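Small Towns, Slow Roads: The Bus Shelter Museum at Skevodville

I only stopped in Skevodville for gas. The plan was to be in Ospina by lunchtime, check in, put my feet up and look at the river. Then the man at the register gave me my change, pointed across the road with his pen and asked if I'd come for the museum. I hadn't heard of any museum. He seemed a little hurt by that, so I went over.

It's in a bus shelter. I don't mean it's next to one or named after one. The 29 used to stop there on its way up to the quarry, and when the route was dropped the shelter stayed, because taking it down would have cost more than the scrap was worth. A few people in town put a glass front on it, ran a light in from the hardware store, and started filling it with things. You can't go in, really (there's room for one person and the bench takes up most of that), so you stand on the sidewalk and look through the glass like you're outside a bakery.

The first thing you see is the ticket machine off the last bus, with a ticket still sticking out of it for 18 cents. Next to that there's a timetable so faded I had to put my nose right up to the glass. Then it gets odder. There's a row of lost gloves, all left hands, pinned up in order of size. There's a jar of quarry dust with the lid soldered shut. A typed card explains that a goat called the Inspector rode the 29 for most of one winter, getting on at the church and off at the feed store, and beside the card they've put its collar and what I think is a chewed transfer slip.

I loved it! I stood there for most of an hour, and it's a thing you can see in ten minutes. Two kids on bikes came by to tell me the goat story again with extra parts – in their version it bit a mayor – and then went off down the hill yelling.

The shelter itself is worth a proper look too. It was built by the Skemura Tile Works, which had a factory down by the tracks until the clay ran out, and the back wall is all their seconds. Green ones, brown ones, a few with thumbprints baked in. The works did 18 shelters between here and Ospina and this is the only one with its tiles still on. I passed three of the others later in the afternoon, all bare concrete, and one had hay bales stacked in it.

If you go, park at the gas station and not in front of the shelter, as delivery trucks still swing in there. The light is on a timer and goes off at 9 p.m. Early morning is no good because the sun comes straight at the glass and all you see is yourself squinting. There's a mail slot on the left for donations and a notebook on a string, with a pencil that needs sharpening. I signed it under somebody who had written only "Came for the goat."

For food you have one choice, the diner side of the feed store, and it's a fine one. I had the bean soup and a slab of cornbread, and when I couldn't finish the cornbread it came back to me wrapped in foil without my asking. They rent two rooms upstairs as well. By then it was past four, the road to Ospina has a lot of bends in it, and I'm not as fond of driving at dusk as I used to be, so I took one. The bathroom is down the hall and the pipes talk a bit. I slept like a rock.

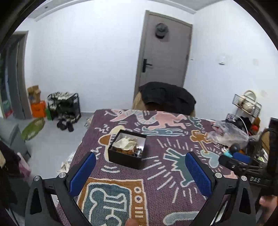
Fakeo, a subscriber who grew up on that road, wrote in after I mentioned Skevodville in the last issue to say I had the route wrong. The bus never went all the way up to the quarry, only as far as the weigh station, and the men walked the rest, a good mile and uphill. The goat, on the other hand, was completely true, and it had a favorite seat behind the driver.

I've fixed my notes, and I'd like to know more about that weigh station. My map doesn't show it. It does show a footpath leaving the road a little past the church, with a tiny square drawn at the top, so maybe that's it. I'm going back in November when the leaves are down and you can see what's up there. It's about 110 miles from my front door, a long way to go for a goat collar, but there's the soup.

Ospina was nice, by the way. It rained, and the river was brown and very full, and I bought a hat. I'll save the covered market for next time, along with the clock that has two different faces. If any of you know another shelter, phone booth or pump house that has been turned into something, please write and tell me where it is and whether there's anywhere to eat nearby.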